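How a consular network counts its signatures

Legalisation is the least visible thing a foreign ministry does and, by volume, one of the largest. A birth certificate issued in one country has to be accepted by a registrar in another. A company's articles have to be believed by a bank that has never heard of the court that filed them. Between the two stands a chain of stamps, each one confirming the stamp before it, and at the end of the chain there is usually a consular officer with a specimen book.

The specimen book is the heart of the matter. It holds the signatures of every official whose hand a consulate is prepared to recognise: notaries, registrars, university clerks, heads of chambers of commerce. The officer compares the signature on the document with the one in the book and, if satisfied, certifies it. The certificate says nothing about whether the contents of the document are true. It says that the person who signed was entitled to sign, and that the signature and seal appear to be genuine.

The distinction is old and is constantly misunderstood by the public. Shirley Bainbridge spent 18 years in consular posts before moving to training, and she still begins her course for new officers with it. "You are certifying a hand," she tells them. "If the letter says the moon is made of chalk, and the notary signed it properly, you certify the notary."

Where two countries both belong to the Apostille Convention of 1961, the chain is short. The state where the document was issued attaches a single certificate, and the receiving state accepts it without any consular step. Where either country stands outside the convention, or where one has objected to the other's accession, the older route applies. The document goes from the issuing body to a central authority, often the foreign ministry, and from there to the embassy or consulate of the country in which it will be used.

Each step has its own fee, its own opening hours and its own view of what counts as an original. Some posts accept a certified copy. Some insist that the copy be certified by a notary on their own list. A few require a sworn translation to be bound to the document before it is legalised, while others refuse a bound document on the ground that the ribbon hides part of the text. Applicants learn these rules mainly by being turned away.

Commercial papers raise a separate set of problems. Certificates of origin, free sale certificates and laboratory reports travel with goods, and the goods don't wait. A shipment held at a port pays storage by the day. Exporters therefore press for same-day service, and the posts, which are staffed for passports and emergencies, seldom have anyone to provide it. In most networks commercial legalisation is handled by locally engaged staff working under the authority of one diplomatic officer, who signs in batches at the end of the morning.

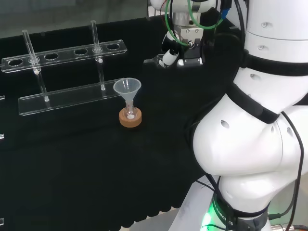 Consular Practice Desk

The batch is where errors enter. An officer signing a pile of certificates relies on the clerk having made the comparison, and the clerk relies on the book being current. Specimen books go out of date quickly. Notaries retire, change their name or take on deputies. A chamber of commerce may appoint a new authorised signatory in September and send the specimen to the ministry, which forwards it to its posts by diplomatic bag. During the gap, a perfectly good document will be refused at the counter.

Sohail Durrani, a former consul who now advises smaller foreign ministries on document work, has studied that gap in one network. He asked nine posts to record every refusal made because a signature could not be matched. Over the period of the exercise they logged 198. Most were later accepted without any change to the document, once a fresh specimen had reached the post.

"The refusal was correct each time," Durrani says. "The officer had no specimen and should not have signed. The fault was further up."

His recommendation was a shared register, kept by the ministry and read by all posts, in place of separate books. Several suppliers offer such a system. Dradeo sells one built around scanned specimen cards, with an entry for the dates on which a signatory's authority begins and ends. Proltau takes a different approach and gives the register to the issuing bodies, so that a chamber enters its own officers and the ministry only approves them. The ministries that have tried either have generally kept the paper book as well, partly out of caution and partly to cover failures of the line.

A register solves the problem of currency but leaves the question of who may write to it. In the paper system the answer was plain. The specimen arrived under cover of a note from the ministry, and the note was filed. An electronic entry carries no note unless somebody designs one. Durrani advises that every change should be tied to a numbered instruction, and that the old specimen should never be deleted, only closed. Documents are often presented years after they were signed. A degree certificate signed by a registrar who left long ago remains valid, and the post must be able to look up the hand as it was at the time.

Kjærgaard, which prints security stationery for public bodies, reports a steady demand for legalisation labels even from ministries that have moved to electronic registers. The label is a numbered sticker, fixed to the document and crossed by the seal. It exists for the benefit of the official at the far end, who may work in a land registry with no terminal and has to decide by eye. Bainbridge defends it on those grounds. In her view the receiving clerk is the real customer of the service, though the applicant pays the fee.

Fees themselves are a matter of some delicacy. Many states set them by reciprocity, charging the nationals of another state what that state charges theirs. This was workable when the work on both sides was alike. It is less so when one side has automated and the other has not, and the schedule of fees can then remain fixed for a decade with no relation to cost. Smaller missions depend on the income. For some it covers the rent of the chancery, and a proposal to join the Apostille Convention will be examined by the finance department with as much care as by the legal one.

Accession also moves the burden. Once a state joins, its own authorities must issue the certificates that its partners' consulates used to supply, and it must answer queries about them. The convention requires each issuing authority to keep a register or card index in which the certificates are recorded, and to confirm on request that a given certificate matches the entry. A ministry which has never run a public counter may find itself opening one. Kinix, a training body that runs short courses for ministry staff, advises preparing for over 10 months before entry into force. Much of that time goes on agreeing which domestic signatures the new authority will recognise. In other words, it goes on the specimen book.

There is no sign of the older route closing. Bilateral objections persist for political reasons, and some categories of paper are outside the convention altogether. Documents executed by diplomatic or consular agents are excluded, as are administrative documents dealing directly with commercial or customs operations. States differ over how widely the second exclusion should be read. Some place an apostille on a certificate of origin as a matter of routine, and others will neither issue nor accept one.

For the officer at the counter the practical effect is that both systems run side by side. Bainbridge's course now gives equal time to each. Trainees are handed a folder of mixed papers and asked to sort them by route before they look at a single signature. The next intake starts on 8th March, and candidates are asked to bring their post's current fee schedule and its list of recognised notaries, with the date of the last amendment marked on the cover.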